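Protokoll der Werkstattsitzung, Projektgruppe Greifarm "Allia"
Offene Werkstatt Enholm, 23. Oktober 2018

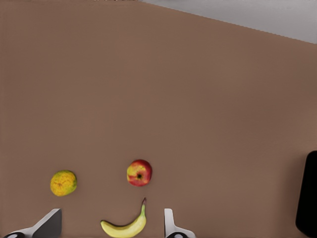 TOP 1 Stand der Simulation
Die Tischszene mit Zitrusfrucht, Apfel und Banane liegt vor. Die Gruppe beschließt, zunächst ausschließlich das Greifen der Banane zu erproben. Vorgesehen sind 200 Durchläufe; die Ergebnisse werden im Gruppenordner abgelegt.

TOP 2 Aufbau in der Werkstatt
Die Arbeitsplatte wird auf 800 mm Breite zugeschnitten. Der Antrag, das Netzteil bei der Firma Çınar zu bestellen, wird mit 6 Stimmen ohne Gegenstimme angenommen. Der Kostenrahmen beträgt 300 Euro.

TOP 3 Verschiedenes
Die Steuerung "Avus" verbleibt bis April im verschließbaren Schrank. Der Schlüssel ist bei der Werkstattleitung erhältlich.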